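**Navigation fault in the Tastberg model: what went wrong and what to do**

The Arkora group has stopped all unattended route testing in the Tastberg house model until the glass door fault is fixed. Supervised runs may go ahead. If you have jobs in the overnight queue that use Tastberg, they have been paused, and you do not need to cancel them.

The fault showed up in June but was logged as a one-off. The planner sent the simulated base through a closed glazed door, and the run was scored as a success. The base reached its goal on the other side, the collision counter read zero, and the log was filed with the rest. It came up again this month when we reran the full set of 1894 routes after the Pai planner update. In 12 of them the base passed straight through glass.

There are 2 separate causes, and both had to be present.

The first is in the house model. When Tastberg was converted to the current format, the door's wood kept its collision shape but the glass panes did not. To the physics engine the door was a lattice of bars with holes in it. The holes should still have been too small for the base. A second conversion step then simplified the shape to save time and dropped the thinner bars altogether.

The second is in the depth sensor settings. Our simulated sensor treats any clear material as missing. It reports the distance to whatever is behind the pane, so the map shows open floor continuing into the next room. The planner did what it was told with the map it had.

Neither problem would matter much if it stayed in simulation, but routes that score well in Tastberg are copied to the Zollis test floor. One of the 12 had been copied. It was run there at walking speed with an operator holding the stop button, and the base was halted short of a glass partition. No one was hurt and nothing was damaged. We are still treating it as a safety report, as the bumper alone would not have stopped the base in time at full speed.

Changes made so far:

- Glass in Tastberg now has its own collision shape, separate from the wood. The simplifying step skips doors and windows.
- The scorer checks each path against the original floor plan as well as the collision counter. A path that crosses a closed door fails.
- No route goes to Zollis until a person has watched the replay from start to finish.

Still to do:

- The sensor model needs a proper treatment of clear and reflective surfaces. A rough version is being tested. It makes runs slower and gives false hits near metal window frames.
- There are 4 other house models that went through the same conversion. They have not been checked. Please use them only for supervised work.
- Results reported between June and now that relied on Tastberg should be rescored. The script is in the shared tools folder, and the readme lists the options.

Anyone who has seen a base end up in a room it should not have been able to reach is asked to send in the route number, even if the run passed. The June log had all the information we needed, and it was closed without a replay.

An update will follow when the sensor work is finished.
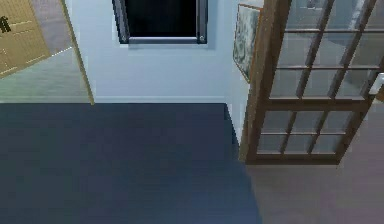
*The glazed door and nearby wall in the Tastberg model.*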